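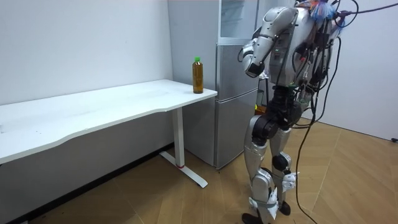 The Corklow humanoid beside the desk and refrigerator in Tarcombe Workshop's back room. (Tarcombe Workshop)

TARCOMBE, September — Members of Tarcombe Workshop today released the plans, parts list and full logs for Corklow, a humanoid robot assembled in the group's shared space over 7 months. They are asking readers to keep their expectations low.

Corklow has one job so far. It is supposed to pick up a plastic bottle from a desk and hand it to a person. In 50 logged attempts it completed the job 7 times. Materials cost $2,741, not counting donated parts, and a bottle of tea can be lifted by hand for nothing.

"We have all seen the videos of robots folding shirts," the workshop said in a statement. "We would like to see the attempts that were left out. Ours are all in the download, including the dull ones." 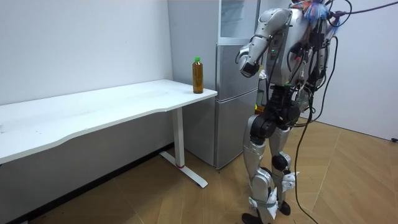

Cables run from the robot's back to the floor. The bottle with the green cap is the test object. (Tarcombe Workshop)

The group is not calling the machine a home helper. It works on a cable, in one room, with one kind of bottle. Members who wanted to announce a kitchen version in the spring were outvoted, and the word "autonomous" was struck from two drafts of this release.

The arm controller is a secondhand Asto board. The software that plans the reach, named Sorensen, was written by members and tuned on 1,000 simulated grasps, nearly all of them successful. The workshop considers that figure close to worthless and prints it only so that others can compare it with the real one.

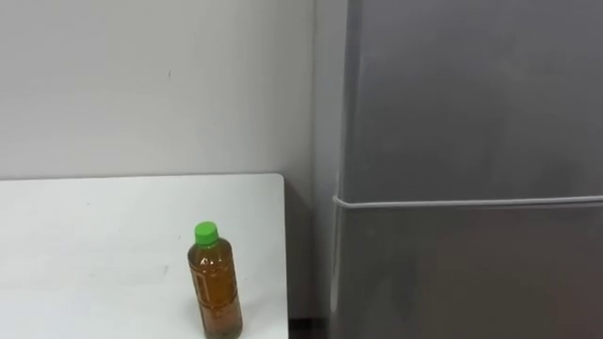
Sorensen is also easily fooled by plain surfaces. White paint, a white tabletop and gray appliance doors give it little to measure against, and a bright cap does a lot of the work. Tests with a clear cap are planned — no date has been set.

The files are free to copy. Visitors may watch test sessions at the workshop after 6 p.m. and should bring something to read.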